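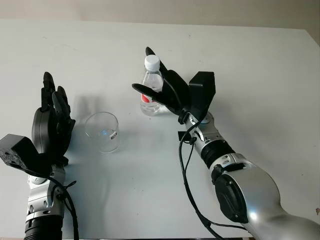 Photo: Miroslava Kravchuk, shared workshop, bench 2

4 Nov 2021

Pouring, again. Rafferty still thinks we can show this to the other members before the year is out. I said I would write down what I think and why, so here it is, mostly for him and for Miroslava, and for me when I've forgotten.

The task as agreed in April: right hand takes a water bottle, left hand steadies a glass beaker, right hand pours, bottle goes back on the table. Cap off beforehand, by a person. I'd like that last bit underlined, as the Zevimar write-up we all got excited about is rather quiet on the subject of caps. For grip work we leave the cap screwed on, and that was all I wanted from today. Grip only.

The grip is fine to look at. One finger goes up over the top part of the bottle past the cap, another lies across the middle, and the rest wrap round the right-hand side. I don't trust it. The finger across the middle presses on thin plastic that gives, and the hand reads that give as "not closed yet" and squeezes a bit more. With a cap on, the bottle pushes back. With the cap off I'd expect the water to come up the neck before the arm has tilted at all. Rafferty says turn the closing force down. We did that with the old hands and dropped things.

Numbers, such as they are. Closing limit on the middle finger was 2,490 in the settings file, in whatever unit Rilletti use (the manual doesn't say, and I've stopped asking). Brought it down to 2,341. Any lower and the bottle turned in the hand when I pushed it with a ruler. That is a narrow gap to live in and I don't believe it will be the same gap with a half-full bottle. Somebody should repeat it at two or three water levels before we call it a setting.

Left hand: not doing much yet. It stands up beside the beaker with the palm facing in and that's as far as the code goes. Shevchuk's script is meant to bring it across and close on the glass, but it was written for a mug with a handle and I'm not running it near a beaker until I've read it through. Glass does not give like a bottle does. If the limit is wrong on that side we get to sweep up.

Cables. The loop off the right arm still drops onto the table and lies in the space in front of the hands. I raised this last time. The little clip at the wrist holds the top end and does nothing for the rest. Sooner or later a loop will catch the beaker. Miroslava wants to sleeve the lot and run it back along the forearm, and I'm for it, provided the wrist can still turn all the way.

Boxes on the wrists: staying for now. I'd like to know how much they weigh. The Stukano bracket page gives 184 g for the bracket and nothing for what sits on it.

On the bigger question. Rafferty's plan is 100 pours and a success rate. I'd want us to agree first what counts. Water in the beaker? All of it? Beaker in the same place afterwards? If we pick the rule after seeing the results we'll find we did very well, as people generally do.

To do:
Read Shevchuk's script, all of it, before the left hand goes near glass
Plastic beaker for the first runs (Miroslava has one at home)
Grip test at different water levels, cap on
Cable sleeve
Write down the scoring rule and both of them sign it
Wipe the table, it's got specks on it and the white shows everything

Settings saved under my name on the bench machine. Please don't overwrite them, copy them.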